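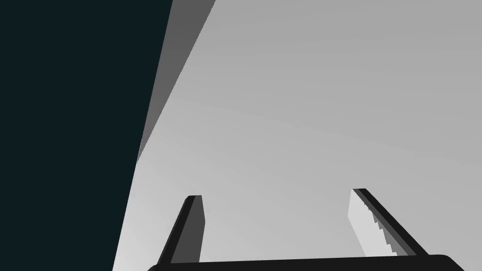 **Teacher recert hours: the state wants 8 of them on "mindset" now**

**tallgrass_dad**

My wife teaches middle school science in Gerkbridge. Her renewal packet came in August and the rules have changed. Out of the hours she needs for this cycle, 8 now have to come from an approved list called Professional Mindset and Practice. Last time she could fill the whole thing with content courses. She took one on lab safety and one on teaching statistics and used both.

I read the list. A few of the courses look fine. One is on working with parents. But several ask teachers to write a reflection on how their habits, such as grading for accuracy and sticking to deadlines, might be a barrier to students. The reflection gets scored.

I'm not looking for a shouting match. I'd like to know if other districts read the rule the same way, and if anyone has gotten a course swapped.

---

**Room114**

Same in Varine. I did mine over the summer. The parent course was decent. The reflection was graded complete or incomplete, so I don't think "scored" is right, at least not here. I wrote a page saying I plan to keep my deadlines and explained why. It came back complete.

---

**tallgrass_dad**

Hers has a rubric with points. Top score is for "identifies a personal practice to be changed." So if you don't think you need to change one, you lose points. Maybe the provider matters.

---

**Room114**

It does. I used the regional service center. If hers is through the Urnau modules, those are the ones with the rubric. I've heard complaints about those.

---

**oldgradebook**

I taught for a long time and every few years there was a new one of these. Learning styles, brain gym, grit. We sat through it, signed the sheet, and went back to class. This will pass too.

---

**kestrel_22**

That's easy to say after you've retired. The difference is that learning styles was a wrong idea about how kids learn. Nobody's license depended on agreeing with it. Being told that accuracy is a cultural preference is something else. I teach chemistry. If a student is off by a decimal place the answer is wrong, and I'd be doing that kid harm by pretending it isn't.

---

**mapleandmain**

Has anyone here read the course text? I have, all of it. It doesn't say wrong answers are right. It says to look at what happens when a kid turns in correct work two days late and gets a zero. That's a fair question to ask. I changed my late policy years ago and my kids do as much work as they did before.

The language around it is bad, I'll give you that. Whoever wrote it has read too many conference handouts.

---

**kestrel_22**

I've read it. Module 3 has a table with "objectivity" and "written precision" in the column of things to move away from. I'm not reading that into it, it's the heading of the column.

---

**mapleandmain**

The heading is "norms to examine." Examine is not move away from.

---

**kestrel_22**

The column next to it is headed "toward." What do you think the first one is, then?

---

**mapleandmain**

Okay, I went back and looked. The second column does say that. I still think the late work section is useful, but I see why the table bothers you.

---

**budget_hawk_echeverri**

Nobody has brought up the money. In Echeverri the district pays for the modules and the line in the board packet was $873 a teacher. The substitute coverage is separate. Our reading scores are flat and we lost a librarian last spring. I would have kept the librarian.

---

**Room114**

Is that for the 8 hours or the full cycle? The service center doesn't charge us anything.

---

**budget_hawk_echeverri**

The packet doesn't say. I asked at the meeting and was told to put it in writing. I did. No answer yet.

---

**oldgradebook**

Get the contract itself. It's a public record in this state and the board packet is only a summary. Ask for the contract and any renewal terms - if it renews on its own, you want to know the notice date.

---

**quietcar**

On the original question. There is a substitution form. It's on the licensing page under "other requests," not under renewal, which is why people miss it. You attach the syllabus of the course you want and a paragraph on how it meets one of the listed goals. The paragraph has a limit of 800 characters and the form cuts you off without a warning, so write it somewhere else first.

I used it for a course on teaching kids with dyslexia. It was approved under the goal on "responsive instruction." A coworker tried it with a calculus course and was turned down.

---

**tallgrass_dad**

That is exactly what I was after, thank you. Did you have to send it before taking the course, or after?

---

**quietcar**

Before. If you've already taken it they can still say yes but you have to mail a transcript.

---

**kestrel_22**

So the way to get useful training is to file for an exception. I'd like to see the rule changed. The comment period is still open as far as I know, and teachers should send something in under their own names.

---

**Room114**

Some of us would be careful with names. Comments get posted.

---

**mapleandmain**

I'm going to send one. I'd keep the requirement and drop the rubric and that table. Probably won't please either side.

---

**tallgrass_dad**

My wife found the form. She's going to try it with a course on reading in science classes. She also called the Urnau help line about the rubric and was told the points are for feedback only and don't go to the state. That isn't written anywhere in the packet, so she asked for it by email. I'll post what comes back.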